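Home Explore Notifications Messages Lists Profile More

Yara Azar
April 29, 2023

Thread on house rules for simulated manipulation tests. Version 3 of ours went out today. It covers scene setup, episode logging and what may be claimed from a sim result. Posting the parts other groups have asked for.

Scope first. The rules apply to any policy evaluated in a rendered room before it is allowed on hardware. They do not replace the cell risk assessment. A pass in sim gives you permission to book the real cell and nothing else.

Rule 1. Freeze the scene before the first scored episode. Textures, lighting, object poses, camera poses, physics step. Write the hash in the log header. If anyone changes the wall texture afterwards, it is a new scene and gets a new hash.

Rule 2. Background counts as scene content. We used to list only the objects in the task. Then in February two runs of the Karam set came back with different success rates, and the only change was what the window looked out on. Wall finish, window view and any bin near the work surface are now on the sheet.
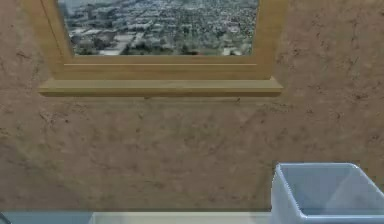 Does a change of camera count as a change of scene?
Treat it as one. A new pose or a new lens model gets its own hash, and its scores are reported in a separate row.

Rule 3. Set the seed list before you look at any result. Ours has 23 seeds per task. You run all of them. A crashed episode is scored as a failure unless the simulator log shows the fault was in the simulator, in which case it is rerun once with the same seed and marked.

Rule 4. Write the success condition as a test a script can check. "Object in bin" is too loose. "Object centre inside bin volume, gripper open, held for 2 seconds" is fine. Gerd Gerlach reviews these for us and sends most of them back the first time, mine included.

Rule 5. Distractors stay in unless the task sheet says to remove them. A cleared table makes every grasp look better than it is. Furniture the arm can't reach stays in too - it still feeds the vision model.
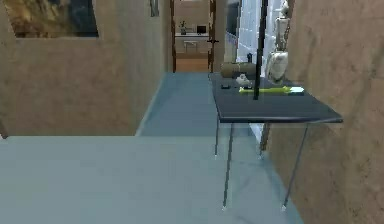

Simulated hallway with table, items left in place.

Rule 6. Name every object on the sheet by its asset ID. Plain descriptions drift. One person's spatula is another person's brush, and both words ended up in the Premton logs for the same mesh.

Rule 7. Collision shapes get checked separately from the visual mesh. Table legs are the usual offender. Export the collision view once per scene and file it with the hash.

Rule 8. Report sim and real in separate tables. No averaging across them. If there is no real data yet, the real table is printed with its cells blank.

Sign-off takes two people, and neither can be the one who trained the policy. At Rustinitz that sometimes means waiting a few days. The wait is in the schedule template now.

Still open: how long a frozen scene should stay valid. The Jistwood draft ties it to the renderer version. I would tie it to the hardware it is meant to match - if the real cell gets repainted or the bench moves, the scene is stale whatever the renderer says.

Comments on Rule 3 are the most useful to me at the moment, mainly on reruns. If your group marks simulator faults some other way, please reply with the wording you use.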